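How do I get the musty smell out of old paperback books?

Asked in Home and Hobbies > Books and Paper
February 2, 2009
226 views

I just brought home four boxes of paperbacks from an estate sale in Rurkis and I am over the moon about them! Mostly mysteries and sea stories, plus a run of cookbooks and one gorgeous travel guide from 1954 with all its fold-out maps still in it. The trouble is the smell. They were kept in a basement and when I open the boxes the whole hallway smells like an old tent.

I don't see any fuzzy mold on them. A few have brown speckles on the page edges, and the travel guide has a wavy back cover, but they feel dry to me. I've already wiped down the covers with a barely damp cloth and left a dozen of them standing open on the porch for an afternoon. That helped a little, then the smell came right back once they were indoors again.

What I'd like to know:

Is baking soda safe to use right on the pages, or does it need to stay away from the paper?
Has anyone tried the dryer sheet trick?
How long should I expect this to take? I'd love to get them on the shelf in the spare room, but there are about 2000 other books in there and I don't want them all smelling like a basement.

I don't care about resale value. I want to read them, and I read in bed, so my nose is right in there. Thank you in advance, you folks were a huge help with my sticky dust jackets!

3 answers

Best answer (chosen by asker)
Posted by papermoth

Oh, I love this kind of haul! And a guidebook with the maps still in it is a real find, so treat that one gently.

Keep the baking soda off the pages. It won't eat the paper overnight or anything, but the grit gets down into the spine and you will be shaking it out onto your pillow for years. What you want is a closed box with the books and the baking soda both inside and not touching each other.

My setup is a big plastic storage tub with a lid that snaps shut. Put an open dish of baking soda in the bottom (I use a whole small box of it), then set a wire cooling rack over that, and stand the books on the rack with their pages fanned out a bit. Don't pack them tight. The air has to get in between the leaves or you're only cleaning the edges. Close the lid and leave it alone for a week. Then open it, stir the baking soda, turn the books upside down so the other end gets its share, and give it another week.

Most of mine come out fine after two weeks. The bad ones take a month. I had a set of Kavska garden handbooks that took from July clear through to the first frost, and I was so happy when I finally opened one and it just smelled like paper!

Activated charcoal works better than baking soda if you can get it. The kind sold for fish tanks is fine. Put it in an old sock or a bowl and rinse the dust off it first, then let it dry all the way, or you'll have black smudges on everything. Cat litter works too, the plain clay kind with no perfume.

Skip the dryer sheets. They only put a second smell on top of the first one, and they can leave a waxy film. Same goes for sprays. I tried one on a cookbook once and it smelled like a flowery basement.

About the speckles – that is probably foxing, and it's harmless to live with. It won't come out and it won't hurt you. If you see anything that smears when you rub it with a cotton swab, that's a different matter, and I'd take that book outside and keep it away from the others.

Before any of this, make sure they are dry all the way through. Books can feel dry on the cover and still be holding damp in the middle. Keep them in a room at or under 35 percent humidity for a few days if you can manage that in winter with the heat on. After that, the tub.

And do it in batches. Sort them by how bad they smell, worst ones together, and don't let anybody move up to the shelf until it passes the sniff test two days in a row.

17 people found this helpful

Posted by Tạ

freezer!! put them in a zip bag, squeeze the air out and freeze them 3 days. kills whatever is living in there. works on silverfish too. i did my whole comic collection this way, just a few at a time next to the peas

Comment from papermoth: Freezing is great for bugs, I'm all for it, but it won't do anything for smell by itself. And let the bag come back up to room temperature before you open it, or you get water beads all over the covers.

4 people found this helpful

Posted by Cutimach

Good advice in the first answer, and I want to add a few things from doing this for our school book swap every year.

Work on a big clear table so you can open everything out and not stack things back on top of each other. Have a soft brush handy, a clean paintbrush is perfect, and brush each page edge away from the spine before the books go into the tub. You'd be amazed how much of the smell is just old dust! Wear a mask for that part and do it near an open window if the day is dry. 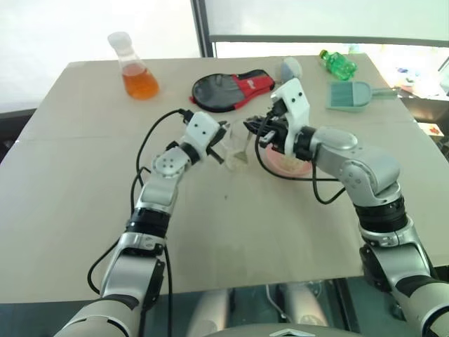 papermoth: Yes to the brushing! I forgot to put that in and I do it every single time. I'd add that the top edge is the dirtiest, so hold the book shut tight while you do that one or the dust goes right down between the pages.

Good point, I hold mine shut too.

For the wavy back cover, put a sheet of plain white paper on each side of it, close the book, and leave it under something heavy and flat for a couple of weeks after the smell is gone. Don't do it before, because pressing a musty book shut only traps the smell in. Never iron it. The glue in those old paperbacks lets go with heat and you'll have loose pages all over.

For the fold-out maps, open each one all the way at least once while you're airing the book, in a spot with no draft. The folds are where they tear, so go slow. If one is already splitting, leave it be or get some proper document repair tape. Regular clear tape goes yellow and then you have a sticky mess on top of a torn map.

Last thing, the spare room. Leave a little gap behind the books so air can move, and keep them off an outside wall if you have the choice. I'd give the new ones their own shelf for the first few months.

9 people found this helpful

Update from the asker: Thank you all so much! First tub is packed with the eight smelliest mysteries and the lid is on. I got charcoal at the pet store. The travel guide is on the dining room table with the maps opened out and I've already read the whole chapter on ferries. Will report back in two weeks!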